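Lecture 8: Sorting and storing cloth before washing

Course: Household Textiles, first part
Notes prepared by Theophilus Abugri

Last week we finished with fibers. Today we speak about dyes, and why some of them leave the cloth in the wash. Please bring the table from Lecture 2, we will need it again for cotton and wool.

A dye is called fast when it stays in the fiber under water, soap and rubbing. Reactive dyes make a chemical bond with cotton and are usually very fast in washing. Direct dyes are held by weaker forces, so a part of them can go out into the water and settle on another piece. Dark reds and strong blues are the well-known cases – the Jamdale samples which we passed around in class show both. 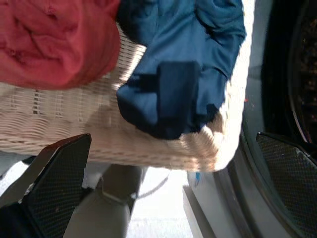 Department of Home Science and Textiles, Sulemana College

Red and blue clothes kept in one wicker basket do no harm to each other while they are dry. The risk begins with moisture. A damp towel put on top of a red shirt for one night can already take color.

Simple test for home use: wet a hidden seam, press a white cotton cloth on it for two minutes, and look at the cloth under daylight. If there is color on it, wash the piece alone and in cold water. Write the result in your notebook with the fiber name.

Reading: Stakden reader, chapter 8, without the part on printing.
For the January class: test one garment of your own and bring the white cloth, labeled.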